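Flikalgate Robotics Club – your questions

Do I need to know how to code?
Nope! Half of us couldn't when we joined. If you can pick up a spoon, you can help with our Sima project, where we collect examples of everyday kitchen chores.

What do I do on my first day?
You grab a hand-held gripper and practice on chopsticks and spoons till it feels normal (your wrist will complain a bit). We're at 374 clips so far and want plenty more before February.

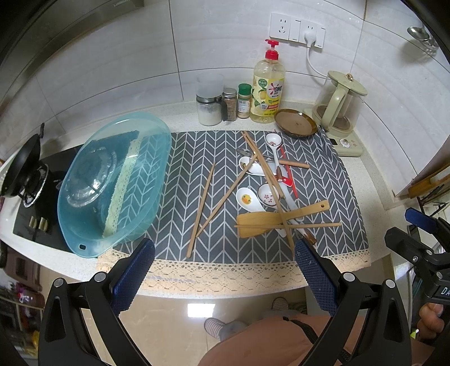

Chopsticks are the hard part, by the way – they're skinny and they roll. Start with the spoons and go slow.

How long is a session?
42 minutes of recording, then snacks and sorting clips.

Is there a fee?
It's $40 a term, and that covers your entry to the Mitance student meet.

Can I bring a friend?
Please do! We have 27 members and room for more.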